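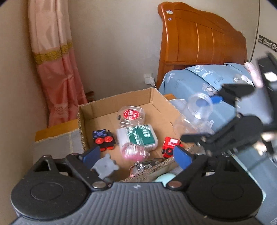
Pirngate Household Inventory Notes

Version 2, Aug 19, 2022
Maintained by Veronica Cârstea and Ekow Amoah

Summary

Pirngate is a set of 600 short written notes in which people list what they own and say why they kept it. The notes are plain text, in English, with one row per note. They were collected by mail and by web form from households in two towns, Vukwood and Hurard. The second version fixes the worst problems in the first. It does not fix all of them, and anyone planning to draw conclusions about how Americans store their belongings should read the section on problems before going any further.

What is in the files

notes.csv holds the notes themselves. Columns are note_id, town, room, text, reason_given and year_acquired.

households.csv has one row per household, with size of home, years at the address and whether the person rents or owns. There is no income column. We asked about income, got answers that could not be squared with the rest of the form, and dropped it.

codes.csv maps each reason to one of our categories (use, sentiment, resale, guilt, forgot, other). The original wording is kept in notes.csv so you can ignore our categories if you don't like them. Tin-yau Choi, who did much of the coding, doesn't like them either.

How it was collected

Each household got a sheet asking for one room, one container or shelf in that room, and a list of what was there. Then they were asked why each thing had been kept. People were told to write as much or as little as they wanted, and most wrote very little. The web form asked the same questions in the same order, except that for the first month it had a drop-down menu for the reason instead of a blank line. Those rows are marked form_a in note_id. We would leave them out. A menu that offers "sentiment" gets a lot of sentiment.

The paper sheets were typed up by Shih-chieh Tang. Spelling was left alone. Names of family members were replaced with a bracketed word such as [sister], and street names were removed.

Problems we know of

The year_acquired column is mostly guesswork. When we went back to 36 households in January and asked the same question again, a good share gave a different year for the same object, sometimes by more than a decade. We kept the first answer. Please don't build a trend line on it.

People tidy up before they write things down. Several admitted as much in their notes. Whatever this data measures, it is closer to what people are willing to say they own.

"Forgot" is badly undercounted, for a reason that should be plain enough: once you have found the thing and are writing about it, you start to think of a use for it.

Hurard is overrepresented. The mailing list we used there was newer and more of the envelopes reached somebody. No weights are supplied. We tried two sets and they pulled the results in opposite directions, which did not give us much faith in either.

The guilt category was added halfway through. Earlier notes were recoded by one person working alone, so agreement between coders was never checked for that part.

What it might be good for

Reading, mainly. The text column has a lot of ordinary language about ordinary things, and it would suit someone working on how people describe objects or justify hanging on to them. It could also be used to test a text classifier, provided you report results by town and leave out form_a.

What it is not good for

Estimating how much stuff a typical household has. Selling storage. Any claim that clutter causes something, or is caused by something. We have already seen version 1 cited for the idea that sentimental people own more boxes. There is no box count in the data and there never was.

Changes since version 1

Removed duplicate web entries.
Split "kept just in case" out of other and moved it to use. Tin-yau Su objected, and the objection is recorded in codes.csv under notes.
Fixed the room column, where "den" had been turned into "garden" by a careless find and replace.
Dropped the summary score. It had a range of 0 to 100 and no meaning we could defend.

Terms

Free for research and teaching. Don't try to work out who wrote a note. If you quote one at length, give its note_id so readers can check the wording against ours.

Corrections are welcome and will be checked against the original sheets where we still have them. For the web entries, the typed text is all that exists.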